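Ruldale kitchen table, worn brown finish - my review after a year

Posted December 7, 2024

I bought the Ruldale table last October and I promised in my first post that I will write again when I have used it properly. So now I write. I paid 380 for it, with delivery from the Prosby warehouse included. My old table was from Tikis and cost 300, and it lasted me a long time, so the comparison is fair I think.
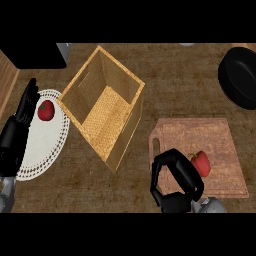
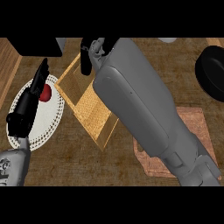

Mottled brown top, with a tomato-sized bit of red.

Vitória Godinho wrote to me after the first post that she had the same table and that hers began to move at the legs in the first winter, until she tightened the bolts again with a longer key than the one in the box. She also asked if I had oiled the top or left it as it came.

I left it for the first months, and this was a mistake. The finish from the shop is thin. A glass of water which stands overnight leaves a ring, and one ring near the window end I could not remove. In spring I put on two coats of Pruitt oil, with one day between them, and after this the water stays on top as drops and I wipe it away. The smell of the oil was strong for a week. If you have a small kitchen, do it when you can open the window.

About the legs, I had the same problem as Vitória but less. The key in the box is too short and you cannot turn it with enough force. I borrowed a better one and since then the table stands still, also when I knead bread on it, and I knead quite hard.

The instructions are not good. Step 6 shows the long rail the wrong way round and I had to take it apart again. It took me the whole evening. The holes were all in the right place, I must say this, and no screw was missing.

What I like most is the colour. Crumbs and small scratches do not show so much on a surface which is already uneven in tone. My daughter pressed very hard with a pen on her homework and you find the marks only with the finger. On the Tikis, which was white, I saw everything.

The height is 2 cm more than my old one. For eating it is fine, but for my mother it is a little high and she takes a cushion.

I would buy it again at the same price, but with the oil already in the basket. The matching bench I would not take - it is narrow, and 36 cm is too little for an adult who wants to sit through a long dinner.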